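Opportunities > Calls for Participants > Home and Textiles

Call for Participants: Household Linens Survey, Second Round
Last updated: Fri 17 September

The Yáñez Center for Domestic Textiles invites applications from households wishing to take part in the second round of its survey of bed linens in everyday use. The survey records how printed and plain bedding is bought, washed, stored, mended and finally discarded. It is carried out with the support of Ritum, a regional fund for the study of home life, and its results will be placed in the Center's open reading room in Jellberg.

The first round was limited to 67 households, most of them in apartments. The second round will admit 80, and preference will be given to applicants living in single-family homes, shared houses and student residences, all of which were poorly represented before.

Scope of the survey

Participants will be asked to keep a written record of the sheets, pillowcases, duvet covers and bedspreads in regular use in one bedroom for a period of 12 weeks. Both patterned and plain items are of interest. Participants are not expected to buy anything for the survey, and items of any age or condition may be entered. 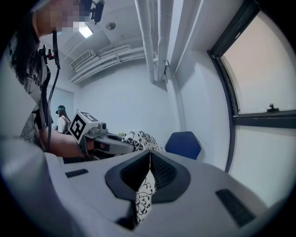

Bedding with a black floral print on white.

The record consists of a short weekly form. It asks which items were on the bed, when they were changed, the wash setting used, whether they were dried indoors or outdoors, and whether any fading, shrinking or wear was noted. Completing the form takes a few minutes. Two visits to the home will be made by a member of the survey staff, one at the start and one at the close, at times agreed with the participant in advance.

Eligibility

Applicants must be 18 years of age or older and must have lived at their present address for at least six months. They should be responsible for at least half of the laundry done in the household. Only one person from each household may apply. Employees of the Center and members of their immediate families are not eligible.

No knowledge of textiles is required. Applicants who work in commercial laundries, hotels or the retail bedding trade may apply but must state this on the form.

Payment

Each participant will receive $300 on completion of the survey. Participants who withdraw after the first visit will receive a part payment based on the number of weekly forms returned. Detergent and energy costs are not reimbursed.

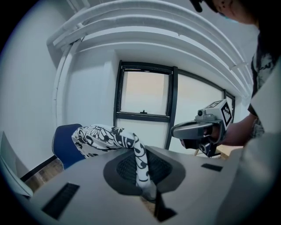

Vol. 12, No. 3

Records and privacy

Names and addresses are kept apart from the survey records and are destroyed once payment has been made. Photographs of fabrics are taken only with written consent, and participants may ask to see them before they are added to the collection. A participant may request the removal of any item from the record up to the date of the second visit. Requests received after that date will be considered individually by the survey director, Ryota Ogura.

How to apply

Application forms may be collected from the front desk of the Center or requested by mail. Completed forms should be addressed to the Household Linens Survey, Yáñez Center for Domestic Textiles, Jellberg. Forms must arrive before the end of the month. Incomplete forms will be returned once for correction.

Selected applicants will be notified in writing, and first visits will begin in November. Applicants who are not selected will be placed on a reserve list unless they ask otherwise. The Center regrets that it cannot give reasons for individual decisions.

Related opportunities
Reading Room Assistant, part-time (Jellberg)
Call for Papers: Mending and Reuse in the Rented Home
Uteo Dye Garden: Seasonal Placements
Household Linens Survey, First Round: Summary for Participants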